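Jirkwood holiday let, changeover safety check
Wed 26 April, checked by Ragnvald Halvorsen

Smoke alarm, landing: OK. Loud enough to set next door's dog off (sorry, Hedik).

Smoke alarm, kitchen: OK, but it chirped twice while I was up the ladder so I've put a new battery in anyway.

Carbon monoxide alarm: OK. Good until January.

Fire blanket: on its hook, tabs hanging down, fine.

Stair rail: NOT OK. Third bracket from the top wobbles again! I've tightened it, but it really wants a longer screw.

Hot tap, bathroom: too hot for my liking. Turned the boiler down a notch, will try it again next visit.

Window catches upstairs: OK, all 3 of them, though the back bedroom one needs a good shove.

Extension lead behind the telly: taken away. It had a heater plugged into it (please, no).

Cleaning things: lids and nozzles checked, everything goes back on the high shelf before guests arrive.

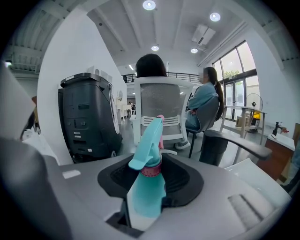

Cleaning things: the turquoise spray bottle with the dark pink collar.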